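Bench notebook, Sitbridge project
Cloth handling: where we are with folding and stacking
September 7, 2021
By J. Pruett
6 min read

Back on cloths. The rigid parts work is parked until the new fixture plates come from Kinham, so the bench is free and I want a straight answer to what Lultdale asked in July: can the machine take over the shop cloths or can't it. They go through a lot of them. Someone at the end of a shift stands there and folds cleaning cloths into squares and puts them on a shelf, and they would like that someone to be doing almost anything else.

Short version for anyone skimming: not yet. Longer version follows, mostly so I don't repeat the same tests in November.

Task as I've set it up. A cloth is on the table in whatever shape it fell. Fingers pick it up, lay it out, fold in half, fold in half again, put it to one side. Next cloth. Mixed sizes and colors, no sorting beforehand. A person takes a few seconds over each and doesn't look down much.
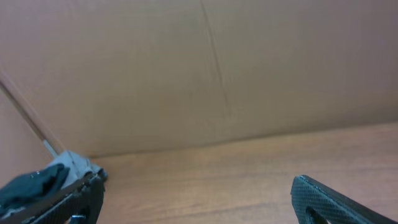 Workspace first, as that ate the first part of the week. The reach limits I had set were too generous and the arm kept going for corners it could not approach at a usable angle. I pulled the limits in and tried to keep everything in view plain, so that if a pick goes wrong I can blame the pick. Cardboard at the back and cardboard down the side does that well enough, and it gives when something bumps it. The back panel has a crease running down it from the top, and I want to know whether the edge finder ever reads that as a cloth edge. Haven't caught it doing so. The thin wooden stick at the left finger stays on the list of things to settle before the next long run, along with the cable tie that keeps working loose on the elbow.

Numbers so far. 80 attempts at a full fold, start to finish, no help from me. 19 of them I would put on a shelf. I was not being strict. A shelf fold in my book is roughly square, no loose corner hanging out, and stays folded when you pick it up. Most of the rest died at the same place, between pick and lay-out.

What goes wrong, in order of how often:

- Picks up two layers where it wanted one. The cloth comes up as a lump and goes back down as a lump.
- Picks one layer but from the middle. Comes up as a tent. Lay-out then has no corner to work from.
- Good corner, good lift, then the trailing edge folds under on the way down.
- Good lay-out, good first fold, second fold drags the first one open.

The first two are really the same problem. The fingers close on whatever sticks up highest, and the highest point of a dropped cloth is almost never a corner.
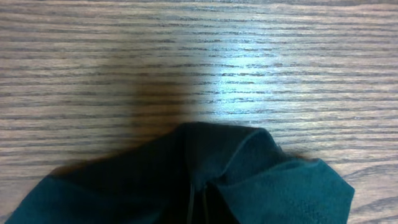
I tried telling it to ignore the peak and go for the outline, on the theory that a corner has to be on the outline somewhere. Better on thin cloths. On thick ones the outline is all soft bumps and half of what it calls corners are just places where the cloth turned over. I also tried the shake. Lift from anywhere, shake twice, let it hang, look for the lowest point, regrasp. Colleagues have been pushing the shake for months. It does get you a corner more often, but it is slow and it needs height, and on our arm the shake takes it near the joint limit, where it faults out. Two faults in one afternoon and I stopped.

Time per cloth is the other half of the question. When everything goes right I'm at 98 seconds. I had been telling people a minute and a half, which was flattering us. Even with every fold good, a bin would take the machine most of a night. That isn't ruled out, by the way. Lultdale did say they wouldn't mind if it ran overnight, as long as nobody had to stand by it. The trouble is the standing by. At the current success rate somebody has to be there to pull the lumps out, and at that point they may as well fold.

Reset is a chore of its own. Between attempts I pick up the cloth, crumple it, drop it. I notice I've started crumpling them the same way each time, which makes the numbers look better than they are. Need a drop chute or a bag to tip from. Wrote the same thing in July and didn't do it.

Lighting: the overhead puts a bright patch on the wood. It moves relative to the camera as the wrist moves, obviously, and the segmentation sometimes grows a tongue of "cloth" out into it. Dark cloths suffer least. I've been putting off a matte mat because then the table no longer looks like anybody's table, and the point of the Lultdale job is that it has to work on the bench they have.

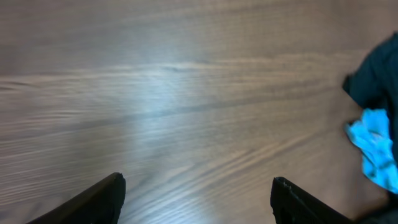
J. Pruett

Added after lunch. Ran through the question of two cloths touching. In the spec I wrote "one cloth at a time" and that was wishful. They come out of the dryer in a wad. If a light one is sitting on a dark one, the split by color is easy and the machine will take the light one first without much fuss. Two dark ones together it treats as a single big cloth with a strange shape, and then it pulls and gets one and a half. Color is carrying more of the load than I'd like. If Lultdale ever switch to buying all one color, most of what works now stops working.

Also compared finger surfaces. Hard fingers slide on the smooth cloths and bite fine on the fuzzy ones. A softer pad picks everything but won't let go cleanly, so the corner comes back up with the hand and undoes the fold. I've had three goes at a release wiggle. The one that works best is a small sideways slide before opening. Keep that one. It is saved under the Carré profile, for no reason except that was the profile open at the time.

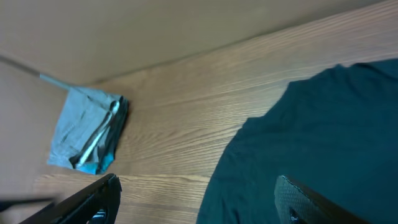

Stacking is a separate matter and I think it's closer. Once a cloth is folded, moving it is not far off moving a thin box, provided the fingers go in low and from the side. The part that still needs thought is what to do about the neighbors. Take a folded light blue one, roughly square, up near the corner where the walls meet, and a big dark teal one spread out and bunched over the other half of the table: the left finger has bare wood to come in over, but the right one is down over the teal before it has done anything. Close the hand there and I'd expect to drag the teal along. The planner has to either clear the loose cloth first or turn the wrist so both fingers come in over wood. I prefer turning the wrist. It's cheaper and it doesn't depend on a good pick.

Which brings me to what I'm going to tell Lultdale. Folding from a heap, no. Moving and stacking cloths that a person has folded, probably, by winter, with someone within earshot. There may be a middle option where a person shakes out and lays flat and the machine does the two folds and the stack. I timed myself laying flat and it's most of the work, so I doubt they'll want it, but I'll put it in the letter.

For the next block I want 500 picks only. No folding. Just pick, lift, say whether it's a corner, drop. The pick is where we lose them and I've been hiding that from myself by always running the full sequence. Pick-only should be quick enough to leave going while I work on the fixture plates.

To do before then:

- Drop bag or chute. Do it this time.
- Elbow cable, proper clamp.
- Try the sideways release on the hard fingers too.
- Drop speed on lay-out, see if the trailing edge still tucks under.
- Ask Lultdale for a bag of their worst cloths, the stiff ones with the frayed hems. Ours are too nice.
- Log which color every failure was. I have it for about half the runs and the other half I'm guessing.

Arm parked, brakes on, cloths left out for the morning.

Sitbridge workshop notes. Questions: use the contact page. © 2021 Sitbridge. Back to top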